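Handheld Gripper Project - Notes for Week 2

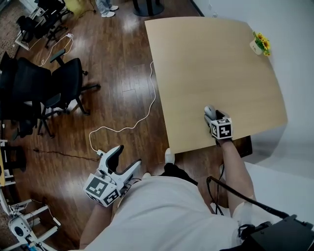

What am I being graded on in this project?
Your log and your demonstrations, in equal parts. The trained policy at the end counts for nothing on its own, so please stop asking me whether yours has to be good.

OK, now that we've got that settled! Last week went long on the math, so this week is all hands-on, and I've typed up the bits I rushed through at the end.

A demonstration is one complete go at the task, start to finish, with a grippers in each hand if your task needs two. Our first task is the desk tidy: pick up the computer mouse, move it to the goal spot, let go. I know it sounds tiny. Wait until you've done it 14 times in a row and your wrist starts inventing shortcuts (mine certainly does).

The printed squares on the marker cubes are how we work out where each gripper is and which way it's turned. Keep your fingers off them. If you twist your wrist so far that every face is hidden from the tracking camera, we lose the pose, and the software has to guess across the gap. Short gaps are usually fine. Long ones give you a path that jumps, and you'll spot it right away in the plot - it looks like the gripper teleported.

Cables next. Before you press record, swing both arms through the whole motion and feel for any tug. A cable that pulls halfway through a reach changes how you move, and the model will happily learn that odd little swerve. Watch your feet too, and roll the chairs back before you start walking around the table.

Speed: slower than you'd do it at home, but don't freeze. Long pauses are a pain to train on. If you fumble the mouse and recover, keep the take and write "recovery" in the log. If you drop it on the floor, stop and mark it as failed.

File names go team, task, take number. The Skornunano folder from last year has 684 takes in it and a good chunk are called "test", "test new" or "test new final", so I'm going to be a bear on this one. We'd like to reach 1,000 usable takes as a class by April.

Mulugeta Assefa is running the Surkent session on calibration and has the checkerboards. See him before your team's first recording, and again if anyone bumps a camera.

For next time: read the section on time alignment, and bring one plot of your worst take. The worst one, please! We'll go through them together and I'll bring mine.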